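Two-Arm Handoff: Fault Report
Yatziri Tapia and Noemí Zepeda
Wonelmont Robotics Lab, spring project

Our project plan said the handoff would be the easy part. One gripper holds a small part, the other takes it, done. We logged 200 handoff attempts in February, and the part of the log worth reading is the failures. 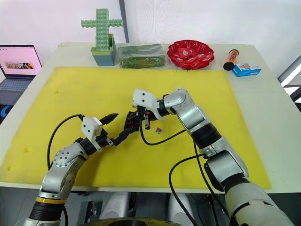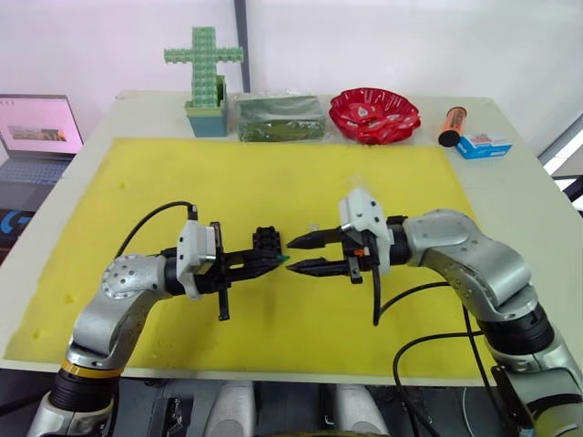 Both arms at the handoff point over the yellow mat.

The fault we care about is a false "grasp confirmed." In 8 attempts the controller reported that the receiving gripper had the part when it had closed on air. The giving gripper then opened on schedule and dropped it. The Jurkelen controller raised no error, and its summary page counted all 8 as successes. We found them only by watching the runs.

The first explanation we were given was bad calibration. We doubt it. Noemí recalibrated both arms and we got 3 more false confirmations the same afternoon, outside the 200. Our guess is that the confirm signal reads finger position alone, and a nearly closed hand looks the same to it with or without a thin part. We have not proved this.

There is also a safety problem. On attempt 1049 (the counter includes earlier groups' runs) Yatziri pressed pause, and the right arm finished its move before stopping. The manual calls this normal. We don't think a button marked "pause" should work that way, and we now use the emergency stop whenever a hand goes near the mat.

Until the confirm signal is checked against something else, we would not trust any success rate from this setup, including ours.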